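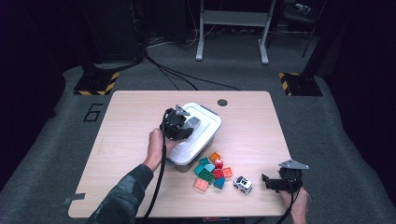
Cadi Rowlands does not expect to fight at bantamweight again, and she told reporters after Tuesday's open workout in Asden that the decision was made well before her last weigh-in. The 26-year-old, who has held the Wundance Fighting League belt in that division since March, will move up to flyweight for her next bout and give up the title.

"I made the weight every time and I never missed," Rowlands said. "But I was fighting the scale for two weeks and then fighting a person for five rounds. I want to do one of those."

The league confirmed the move in a short statement dated 2024-12-04. It said the bantamweight belt would be declared vacant at the end of the month and that two contenders would meet for it early in the new year. Neither was named.

Rowlands leaves the division with a record of 12 wins and one loss. The loss came in her third professional fight, a split decision that she still disputes. Her last defense went the full five rounds and ended with all three judges scoring it for the champion, though she was slow to get off her stool before the fourth and took a cut over the right eye in the last minute.

Her coaches at the Zadlow gym had been asking for the change for more than a year. According to the gym, she was losing up to 13 pounds in the final week of camp, most of it water, and was not sparring at all in the last four days. The gym's head coach said she had dropped hard rounds from her schedule before the past two fights to save energy for the cut.

"She was winning on experience," he said. "Her hands are faster when she eats. We see it every time she comes back after a layoff."

The new division will bring taller opponents. Rowlands has relied on pressure and clinch work along the fence, and several of the ranked flyweights have a clear reach advantage over her. The current champion is a kickboxer who has stopped four of her last five challengers, three of them with body kicks.

Rowlands said she was not asking for a title shot right away. She expects one fight, maybe two, before the subject comes up. The league's matchmaker was less definite and said a former champion moving up "doesn't go to the back of the line," but added that no contract had been sent out.

The timing has drawn some complaints. The top-ranked bantamweight contender had been promised a meeting with Rowlands in the spring, and her manager said he learned of the decision from a phone call an hour before the workout. He said his fighter had already booked a training camp and would ask the league to cover part of the cost. He also wants her to be one of the two names in the vacant title fight - something the league said it was considering.

"You want to take the belt from the person who has it," the manager said. "Now she gets it from a box."

Asked about that, Rowlands said she understood why the other camp was upset. She said she would take the fight at flyweight if the contender wanted to move up too. The manager said that was not going to happen.

Her first appearance in the new division is planned for the Asden Fieldhouse, where she has fought six times. The league has not announced a date or an opponent, but the building has been reserved for a card in March. Her last bout there sold out, with 283 extra standing places added behind the lower seats on the day of the fight.

Tuesday's workout was open to the public and lasted a little under an hour. Rowlands hit pads for four rounds, drilled takedowns with two training partners and signed gloves afterward. She did not spar. The cut over her eye has closed, and she said the doctor had cleared her for full contact starting next week.

She will train in Zadlow through the holidays and then spend three weeks with a wrestling team out of state. Her conditioning coach, who also works with the sports drink company Phí, will stay on for the new camp.

The league's next event is a week from Saturday. Rowlands is not on the card, but will work the broadcast as a guest analyst. Prelims start at 6 p.m.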